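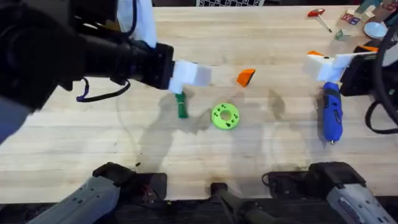
Zirance双腕作業ソフトウェア開発 進捗報告(第3期中間)

提出先:Mislow財団 技術助成担当 Yolanda Quintero様
報告者:Virnberg研究所 ソフトウェア班 Alcides Ayala

1.今期の範囲

今期の作業は、双腕机上作業向けの制御・認識・計画ソフトウェア「Zirance」のうち、把持計画の更新、両腕の干渉回避、作業記録ツールの整備に充てました。ハードウェアの変更は計画に含めていません。前期の報告でご指摘のあった「記録の再現性」については、4.に対応をまとめています。

2.認識

物体の姿勢推定は、前期まで形状モデルとの照合だけで行っていました。2月に照合の前段へ領域分割を入れ、候補領域ごとに姿勢を推定する構成に変えています。木製の天板は木目と汚れがあり、腕の影も重なるため、旧構成では影の縁を物体の輪郭と取り違える例が目立ちました。新構成ではこの種の誤りが減りましたが、なくなってはいません。影の長い条件で残る誤検出は、次期に学習データを追加して対処します。

リング状の部品は、面に沿った回転の推定がまだ不安定です。中央の穴の位置は安定して取れるので、当面は回転を拘束せずに把持候補を出し、置くときに向きが必要な課題だけ再推定をかけています。くさび形の部品は、傾いて置かれた場合に接地面の判定を誤ることがあります。原因は点群の欠けと見ており、切り分けの途中です。

カメラと両腕の座標合わせは、市松模様の板を使う手順を自動化しました。これまで担当者が手で姿勢を選んでいた部分を、あらかじめ登録した18姿勢の巡回に置き換えています。残差がしきい値を超えた場合は作業を開始できない仕様です。

3.把持計画と両腕の協調

把持候補の生成では、棒状の柄を持つ物体を立てた状態でつかむ課題を追加しました。指が柄に触れる前に手首の向きを確定させ、最後の接近は直線で行います。接近中に姿勢推定が更新されても、一定の距離より内側では目標を動かしません。以前はここで目標が細かく揺れ、指先が柄を押し倒すことがありました。

ハンドツールのように長く、重心が片側に寄った物体については、把持位置を重心側に寄せる評価項を加えました。ビットのような細い先端部は接触禁止領域として登録し、計画時に指の掃引領域と照合します。登録はまだ手作業です。工具の種類が増えると負担になるため、形状からの自動抽出を試作しています。

両腕の干渉回避は、時刻をずらす方式から、共有領域を予約する方式に切り替えました。机の中央を格子に区切り、各腕が動作を始める前に通過する区画を予約します。片腕が中央で作業している間も、もう片腕は外側の区画で準備動作を進められます。デッドロックは、予約の順序を固定することで回避しています。ケーブルのたるみは現行の衝突モデルに入っておらず、手首の回転範囲を狭めて運用しています。その結果、一部の把持候補が不必要に棄却されます。ケーブルを簡略な包絡形状で表す案を検討中です。

4.試験結果と記録

課題一式の試行を今期335回実施しました。1回の上限時間は60秒とし、超過は失敗に数えています。失敗の内訳では時間超過が最も多く、次いで把持時の滑り、姿勢推定の誤りの順でした。時間超過の多くは、区画の予約待ちと再計画が続けて起きた場合に集中しています。

記録ツールは「Mosquera」の名称で班内に配布しました。画像、関節角、指令値、計画器の内部状態を共通の時刻で保存し、任意の時点から計画器だけを再実行できます。ソフトウェアの版と設定ファイルも試行ごとに保存されます。前期の試行はこの形式に変換できないものがあり、比較には今期のデータだけを使いました。

再実行の結果が元の計画と一致しない問題が、2月の時点で残っていました。乱数の初期値が並列処理の一部に渡っていなかったことが原因で、修正を済ませています。修正前の記録には識別用の印を付け、集計からは外していません。実機の動作結果には影響しないためです。

5.遅れている項目

(1)把持後の持ち替え計画
片腕からもう片腕への受け渡しは、シミュレーションでの検証までです。実機では受け渡し時の力の制御が粗く、保持側の指が先に滑ります。力覚の推定周期を上げる改修が先に必要と判断しました。

(2)操作画面
計画の失敗理由を表示する機能は、理由の分類が定まらず未着手です。現在は記録ファイルを直接読んで確認しています。

(3)文書
導入手順書は初版を作成しましたが、座標合わせの自動化を反映していません。

6.次期の予定と相談事項

次期は、ケーブルを含む衝突モデル、受け渡しの実機試験、予約待ちの短縮を優先します。予約待ちは、通過を終えた区画を動作の途中で順次解放する方式で短縮できる見込みです。操作画面は失敗理由の一覧表示に範囲を絞ります。

相談事項は二点あります。一つは、受け渡しの実機試験を次期の前半に移し、その分、工具形状の自動抽出を後半に送ることの可否です。もう一つは、Mosqueraの記録形式を公開する時期です。班としては、形式の変更が落ち着く次期末を希望しています。予算の組み替えはいずれの場合も必要ありません。

試行ごとの集計表と設定ファイルの一覧は、別添で提出します。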